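Notes from the workshop: soft tips or stiff tips? 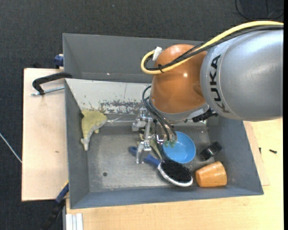

I've spent most of this autumn on one question, and it's whether the green fingertips are worth the bother. We had two sets to try on the same gripper, the stiff ones from Gudell and the softer ones from Didalero, and I was fairly sure in June that the stiff pair would walk it. They're cheaper, they don't wear, and you can change them in a minute with one small key. So I set myself 1,000 picks with each and got on with it. The bowl is the one I'd ask you to look at, with the green tips right up by its rim, as thin edges like that are where the two sets really part company. A plush dinosaur will forgive almost anything (you can grab it by the tail, the tummy, wherever you like) but a rim wants the fingers lined up properly, and so does a roll of tape standing on its edge. The hairbrush is my own favourite. Go for the handle and it's easy, go for the bristles and you learn a lot about your gripper very quickly!

Anyway, the numbers. Over the full 2,000 picks I logged 413 drops, and nearly all of the bad ones came from the stiff set letting go on the way up. The soft set was slower to close and I had to swap the tips 6 times, which got dull. I also moved the controller over to Makori halfway through setting up, before any of the counted runs, and I'd do that again tomorrow - the force settings are so much easier to find.

Kibet Owino reckons I should have tried a suction cup on the bowl and saved myself the trouble. He may well be right, and he's promised to lend me the one from the Skindgate job if he can find the hose for it. I'll do the cup on the same set of objects so we can compare fairly, brush included.

If anyone wants the log, drop me a line and I'll send the spreadsheet. It's a bit of a mess after the first tab, sorry.

You are receiving this newsletter because you signed up on our website. Unsubscribe | Update your preferences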